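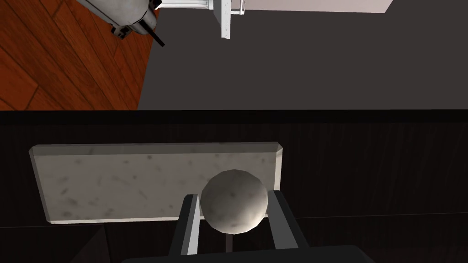 Cooking on a Student Budget: A Term of One-Pot Suppers

Project report by Elango Pisharody
Submitted June 10, 2025

Why I chose this project

When I moved into the shared house on Fekard in October I could make toast, tea and one rather sad omelette. My grandmother, who fed nine people every evening of her married life, was horrified, and she began sending me instructions over the phone, usually while I was standing in the shop with no idea which lentils she meant. So when our tutor asked us to pick a practical subject for the food and household module, I didn't have to think for very long. I wanted to find out whether a complete beginner could eat properly through a term, cooking in one pot, without spending more than a student can spare or giving up every evening to it.

I should say that I enjoyed this far more than I expected to, and if the report wanders a little in places I hope the reader will forgive me.

What I set out to do

My plan was to cook a hot supper on most evenings of the term using a single heavy saucepan with a lid. I allowed myself one chopping board, one knife and a wooden spoon. Each dish had to be something I could start after lectures and be eating before I got too hungry and gave in to crisps. I wrote down what I bought, how long things took and whether I would make the dish again.

For the shopping I used two places. Nokau is the small grocer at the bottom of our road, which sells spices loose by the scoop and has very good spinach. Prurkus is the larger supermarket near the bus station, cheaper for rice, tinned tomatoes and oil, but a long walk home with a full bag. I also had a Saturday-style treat budget, which I mostly spent on flatbread from the Shboul bakery and do not regret in the least.

The dishes

I began with khichdi, rice and split moong dal cooked together until soft, with turmeric, cumin and a little ginger. It is what my grandmother makes for anybody who is tired or poorly, and it was the dish I went back to most often. My first attempt stuck to the bottom of the pan because I wandered off to answer the door and got talking. After that I learned to keep the heat low and add hot water from the kettle as it thickened.

Next came a chickpea and tomato stew with cinnamon, which I made with tinned chickpeas to start with and then with dried ones soaked overnight. The dried ones tasted better and cost less, but you do have to remember them the night before, and I forgot more often than I remembered.

The third regular was pasta cooked in its own sauce. I was doubtful about this one. You put the dry pasta in with stock, garlic, chopped greens and a spoonful of tomato paste, and stir it now and then until most of the liquid has gone. My housemates liked it best of anything I made – one of them asked for it on her birthday, which I was very proud of.

I also tried a barley and mushroom risotto (lovely, but slow), a potato and pea curry, and a leek soup that I would rather not discuss.

Costs and energy

I kept every receipt in a biscuit tin and added them up at the end of each week. The dishes built on lentils, rice and barley were always the cheapest. Cheese made the biggest difference to the bill, followed by fresh herbs, which I kept buying in bunches and then letting go limp in the fridge door. Halfway through I started freezing chopped coriander in an ice tray with a little water, and that helped a good deal.

I used a food diary as well, aiming for 2,000 calories a day. In the first fortnight my daily average was 2,315, largely down to oil poured straight from the bottle. Once I began measuring it with a spoon the average for the rest of the term came to 2,027, and I can't say I noticed any difference in the taste.

What went wrong

Salt was my main trouble. Stock cubes are saltier than I had realised, and two suppers had to be rescued with extra potato and a lot of yoghurt on the side. I also cooked far too much rice, every time, for weeks.

My record keeping was patchy during the exam period, and for those days I have only the receipts to go on, with no timings.

If I did it again

I would plan the week's meals before shopping, and buy spices whole in small amounts. I would like to try the same project with a pressure cooker too, mainly for the chickpeas. My grandmother has offered me her old one, if I come and fetch it.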